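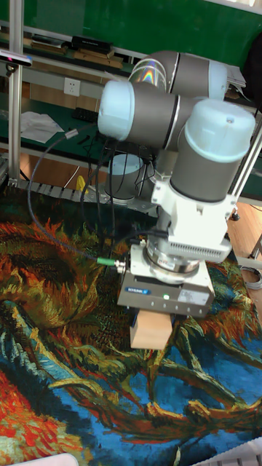 Plendstead, February 2024

Back on the Laltley comedy at last, after far too long with the newsreels. For anyone joining us since the fall, it's an early sound picture about a nervous piano tuner who gets mistaken for a bank inspector and is too polite to correct anyone. I'm very fond of it already, and I have only seen it at rewind speed.

We have three reels on the shelf. Reel 2 went over the bench today, start to finish, and measured 3256 feet once I had taken off the modern leader. That is long for one reel, so I think somebody joined two shipping reels together for a bigger projector years ago, and the cue marks near the middle back this up (there's a set of neat little circles, and then a second set that somebody scratched in by hand, quite crooked). I left both alone.

There are 19 splices. Most are old cement joins and they're holding nicely, but four were lifting at the corner and I remade them. The Diekmann splicer is still pulling a hair to the left, so please check your alignment on scrap before you put it anywhere near the print - I wasted a good half hour finding that out again.

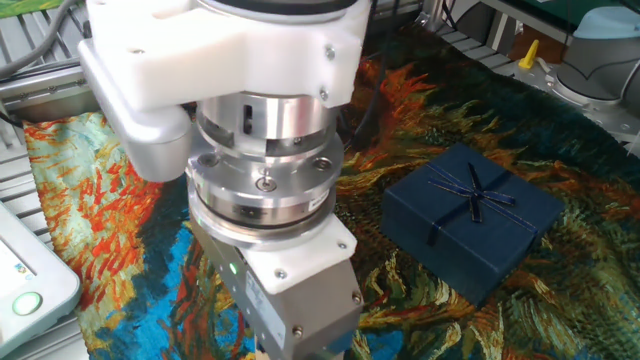

The bigger puzzle is the hotel lobby scene. Ville Kiiskinen sent over his notes on the dialogue sheets, and according to him the tuner should have a long telephone call before the manager walks in. In our print he picks up the receiver and the very next shot is the manager, already shouting. The soundtrack has a nasty pop right there too. I'd guess we lose 100 feet or so, though it could well have been trimmed on purpose for a reissue. Ville thinks censor, I think a theater owner in a hurry, and we have gone back and forth on it very happily all week.

Remo Zürcher listened to the track with me after lunch. He would like to leave the hiss where it is for now and only treat the pops, and I agree with him, the voices get so woolly otherwise. 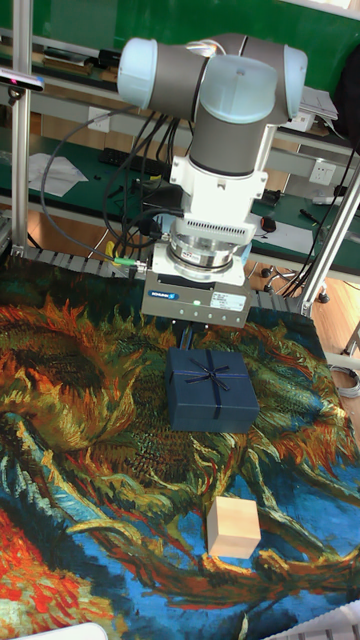

Illolside Film Archive - Print Inspection and Repair

Still to do on this title: reel 3 needs a new core before anyone winds it, and the can label wants rewriting as it gives the wrong running order. Shrinkage readings for reel 1 are in the green binder from September, but I'd like to take them again. If the telephone call turns up at the tail of reel 3 I will be buying the pastries.

Recent entries
Newsreel cans, second shelf
Cleaning the rewind bench
Sorting loose title cards

Shares: 3 | Comments: 0
Contact the archive | © Illolside Film Archive | Back to top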